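Dalgleish Opens Second Furniture Workshop in Former Wevside Grain Store

Repair bench, finishing room and evening classes to open to the public in April

Dalgleish, the furniture repair and small cabinet maker based in Tranness, will open a second workshop in the former grain store on the Wevside waterfront. The new site adds 1229 square feet of floor space to the business and will take over all repair and refinishing work now handled at the original shop on Mill Street. New cabinet work will stay at Mill Street.

The company has signed a 10-year lease on the ground floor of the building. Work on the electrical system and dust extraction is finished, and the benches went in last week. Interior painting is under way.

"We have been turning away repair jobs since last fall," said Senga Haldane, owner of Dalgleish. "A chair that needs two hours of work was waiting nine weeks for someone to get to it. People were good about it, but we didn't like it and neither did they. The new space lets us put repairs in one building and leave them there until they're done."

Most of the repair work that comes to Dalgleish is household furniture: dining chairs with loose joints, tables with water damage, small chests and boxes with worn runners or missing hardware. Customers will be able to bring pieces in without an appointment during counter hours. Staff will look at the piece, write up an estimate and tag it for the bench. Pieces too large for a car can be picked up within 35 miles of Tranness for a flat fee.

The basic inspection charge is $40 and is taken off the final bill if the customer goes ahead with the repair. Upholstery will not be offered at Wevside. Customers who need seats or cushions recovered will be given a list of local upholsterers.
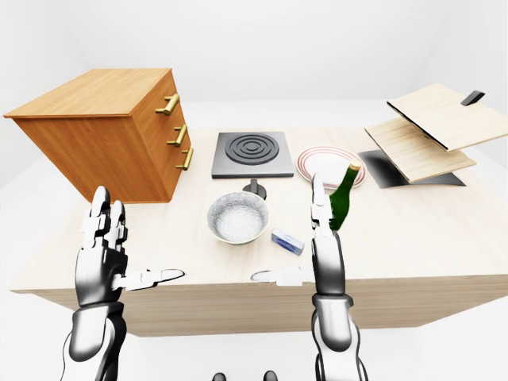

WEVSIDE, April – Along with the repair counter, Dalgleish will run evening classes at the new workshop for adults with little or no woodworking background. The first course, Drawers and Runners, covers how a drawer is put together, why it sticks, and how to refit one so that it slides properly. Each student will bring a small piece from home to work on. Hand tools, glue, wax and safety glasses are included in the fee.

Morag Rennie will teach the first course. Rennie has worked at the Mill Street shop for 11 years and has led the apprentice program there for the last four.

"Drawers are a good place to start," Rennie said. "Everybody owns one that doesn't close right. You learn to measure, you learn to plane a little at a time and check it, and at the end you go home with something that works. I would rather have a student fix one drawer well than start on a whole dresser and get stuck."

Later courses will cover chair joints, stripping and oiling, and replacing pulls and hinges. A separate Saturday session on caring for painted furniture is being planned by Felicidad Marquez, who runs the finishing room. Marquez will also oversee the new spray booth, which lets the shop apply water-based lacquer on site. Until now that work was sent out.

Class size is limited by the number of benches. Enrollment for Drawers and Runners opens at 9 a.m. on Wednesday, both online and at the Mill Street counter. Students must be 16 or older, and anyone under 18 needs a signed form from a parent or guardian.

The Wevside workshop will have a staff of seven at opening. Four are moving over from Mill Street and three are new hires, including two apprentices. Shona Geddes, currently assistant manager in Tranness, will manage the site.

"The building needed a lot of work, and there are still things on the list," Geddes said. "The loading door sticks in damp weather and we're waiting on a part for the heater. The benches are in and the light is good, so we can open."

Hardware for the repair counter will be supplied by Colier, which has sold hinges, pulls and locks to Dalgleish since the business started. A small selection of Colier pulls in brass and iron will be sold at the counter for customers who want to do the work themselves. Customers who are trying to match an older pull should bring one with them, along with the screw if they have it.

Repairs already booked at Mill Street will be moved to Wevside at no charge. Customers with a piece in the shop will get a call or an email with the new pickup address. Any estimate given before the move will be honored.

The entrance to the workshop is on the river side of the building. Parking is available in the public lot across the street, and there is a level entry beside the loading door. The number 29 bus stops at the corner.

Counter hours at Wevside:
Tuesday through Friday, 8:30 a.m. to 5 p.m.
Saturday, 9 a.m. to 1 p.m.
Closed Sunday and Monday

About Dalgleish
Dalgleish builds and repairs wooden furniture for homes and small businesses. The company was started in Tranness by Senga Haldane and is privately owned.

Media contact:
Catherine Baxter
Communications, Dalgleish
Mill Street, Tranness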